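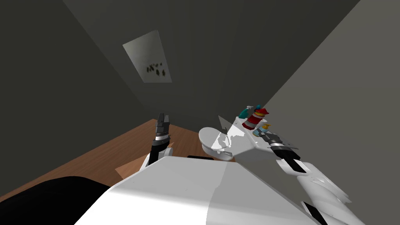

The deluxe reissue has become a way of charging us twice for a record we already liked. Gachanja's debut had 10 songs and ran short, and I played it most of February. Now Letex wants me to buy it again with 12 extra tracks, 2 of them the same chorus sung by someone else.

I listened to all of it. The demos sound like demos.

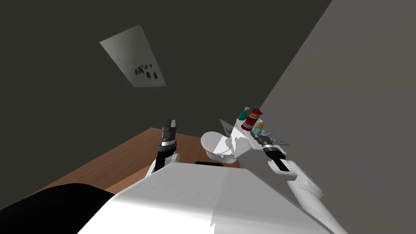 The label calls this a gift to fans, and I'd believe that more easily if the vinyl weren't limited to 200 copies and priced like a car repair. Olton did the same with their second album – a live set from Avstead, crowd noise turned up high, no new songs.

I don't blame the bands much. Streaming pays badly and a longer track list means more plays.

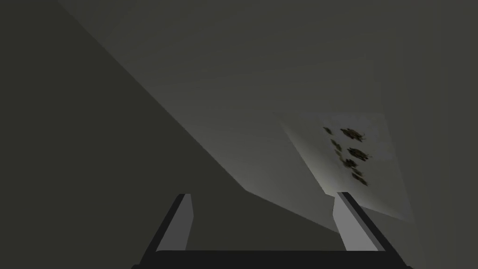
Still, somebody once decided those songs weren't good enough to go on the record. I think they were right the first time.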